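Warklow repair store sorts its unlabelled parts

The parts store at the Crabtree building in Warklow will close to callers for part of June while its stock of loose fittings is sorted, listed and put back on the shelves.

The store keeps spares for people mending household goods and small workshop equipment. Over the years it has taken in boxes from house clearances and closed businesses, and many of the pieces arrived without labels. The present list runs to 1,148 items, but a further 825 have never been entered on it.

Sorting is being done at a wooden table in the white-panelled room on the ground floor. Pieces are brought through in small batches and looked at singly before anything is written down. White fittings are being dealt with first, among them a blocky one with flattened sides and a round opening in the top, ringed by a raised lip.

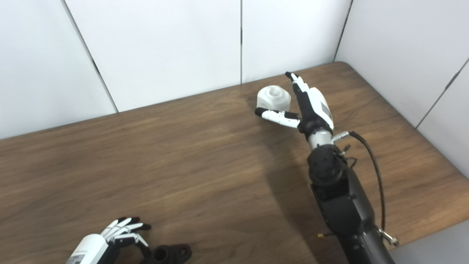
Each entry will give a plain description, the main measurements and a shelf number. Where the original use of a part is known, that will be added. Where it is not, the entry will go by shape alone, and callers will be able to search under words such as "flange", "collar" or "spool".

The old list was arranged by the name of the donor, so anyone looking for a particular part had to know which box it had come in. Staff at the counter often ended up going through several shelves by hand - a slow job on busy mornings.

Black plastic parts come next. They include a flange-shaped piece with a raised boss, a hole through the middle of it and flattened ears for mounting. White cylindrical pieces with a hole through the centre, of the sort that might be a spool or the core from a roll of tape, will have a shelf of their own.
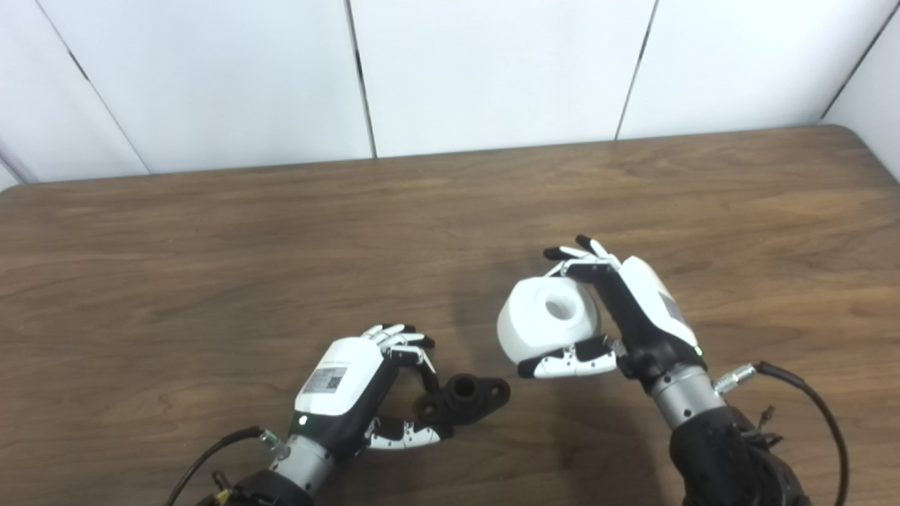 Metal fittings are to be left until the plastic ones are finished. Screws, washers and springs are not part of the work and will stay in the drawers by the counter, where they are sold by weight.

New trays have been ordered from Trotetti, a storage supplier in Mindum. The first 100 have been delivered and the rest are expected before the store reopens. The trays are shallow, so that parts lie in a single layer and can be seen from above.

Orders already placed can be collected from the side door between 2 pm and 4 pm during the closure. Donations of parts will not be accepted until the new list is in use. A printed copy will be kept at the counter.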